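Recording hand-held gripper demonstrations: picking up plush toys and putting them in a fabric box

This page covers how we record demonstrations for the soft-object tasks in the Drendura set. It assumes you have a charged gripper, a mounted wrist camera and the Hulme recorder app installed. If you haven't done the mirror calibration yet, do that first and come back.

Last updated March 2024

What you need

One hand-held gripper with its fisheye camera
A table you can walk at least halfway around
An open storage box with soft sides
Two or more plush toys
Thin gloves, plain, no bright trim
A memory card with 2 GB free for each batch

Setting up the table

Put the box down first and check it on the preview screen. You want to see the inside base and all four walls when the gripper is held at its starting height. If a wall folds inward, push it back out. It will sag again over the session, and small changes between episodes are fine.

Windows can stay uncovered as long as the exposure is locked. Point the camera at the tabletop, hold the shutter button until the lock icon shows, then start. If you skip the lock, the tabletop goes gray every time the lens swings toward the glass, and the tracking drops frames.

Leave other things in view if they would normally be there. Bags, chairs and curtains give the tracker features to hold on to. A bare white table against a bare wall is the hardest case and we lost most of our first batch at Herkelthorpe that way.

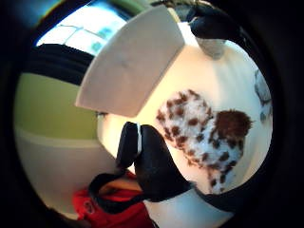
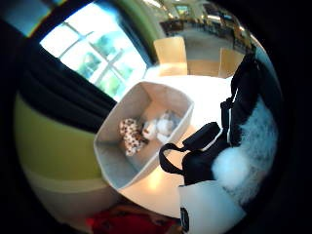

Recording an episode

1. Hold the gripper still over the table with the fingers open. Count to two in your head.

2. Press record and wait for the beep. Don't move during the beep.

3. Move toward the toy at the speed you would use to hand someone a full cup. Fast approaches blur the image and the arm can't copy them later anyway.

4. Come in across the narrow part of the toy. With an oval or curled toy, turn your wrist so the fingers close on either side of the body. Grabbing a tuft or an ear works for a person but slips in playback.

5. Close until the fur compresses, then stop. The width signal should flatten out on the preview graph. If it keeps dropping you are squeezing too hard.

6. Lift straight up before you move sideways. The toy should clear the rim of the box with room to spare.

7. Lower it inside, open the fingers fully, and back out the same way you went in.

8. Hold still again, then press stop.

One episode is one toy. For the second toy, start a new episode and leave the first one where it landed. The policy needs to see boxes that already have something in them.

Mistakes

A missed grasp followed by a clean second try is worth keeping. Tag it "retry" in the app. Throw the episode out if the toy falls off the table, if your free hand touches it after the beep, or if the tracking light goes red at any point. Don't trim bad episodes to save them. The time stamps no longer match the width log once you cut the video.

Changing things between episodes

Move the toy and turn it every time. Move the box every few episodes. Change sides of the table when you can. People tend to settle into one comfortable spot, and then the robot only works from that spot. Our first policy had 797 usable episodes behind it and still failed when the box was turned to face the other way. The second set was varied much more and did better with fewer hours of recording.

Uploading

Plug in the card and run the Gulton import script. It checks frame counts, pairs each video with its width log and lists anything that doesn't match. Two kinds of warning come up often. "Short tail" means you pressed stop while moving, and the episode is usually fine. "Pose jump" means tracking was lost and picked up somewhere else, and that episode has to go.

Name the batch with the table and the object type. The upload limit is 2000 episodes per batch, so split larger sessions before you start the transfer. Keep the card until the import report comes back with no open items, then format it in the camera.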